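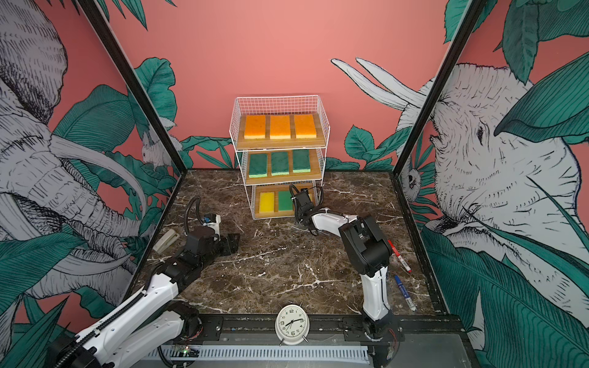
3.2 Shelving by kind and color

The second set of observations concerns how small cleaning goods are grouped when shelf space is short. In the Ellach stockroom, as in most of the Toltdale sites, sponges arrive mixed and are put away by whoever is on shift. Staff are told to keep the shelves tidy but are given no rule for what should go next to what. We wanted to know which grouping they would settle on if left alone.

Pryor and Liew coded 2805 put-away events from the site logs. Each event was marked for the kind of item, the tier it went to, and its neighbors on that tier. Events with a missing tier entry were dropped before coding and are not part of this total. Disagreements were settled by a joint reading of the log entry.

Color was the most common basis for grouping. Staff who sorted by color nearly always gave each color its own tier for as long as there was room, and mixed colors only on the last tier to be filled. Sorting by use (scouring or wiping) came second. The two are hard to separate in practice, as scouring sponges tend to be bought in one color and soft sponges in another - a point already raised in the Kabbaj study of kitchen supply rooms.

Figure 2. Three-tier wire shelf with sponges on light wooden trays. Top: three orange sponges with pale yellow bases. Middle: three dark green scouring sponges with light mint-green foam. Bottom: one yellow and one green sponge, with a space at the right.

The arrangement in Figure 2 is what we call a partial color grouping. The upper two tiers are uniform and the lowest one is mixed. In our coding a tier counts as uniform only if all the items on it share both color and kind, so the bottom tier would be entered as mixed even if both of its sponges were meant for the same job. The open space does not affect the code. We recorded open spaces separately, under the heading of reserve room.

Trays made a difference we had not planned for. At Ilen, where the shelves were fitted with trays partway through April, staff laid sponges flat and side by side. Before that they had stood them on edge or stacked them, and small items slipped between the wires. A sponge lying flat shows its whole upper face, and staff told us they could see at a glance which kind was running low. They also said the trays could be lifted out for wiping, although we have no record of how often this was done.

We did not ask staff to explain each placement at the time. Asking would have slowed the work, and in the pilot it led people to sort more carefully than they otherwise did. The reasons reported in Section 3.3 come from short interviews held after the shift.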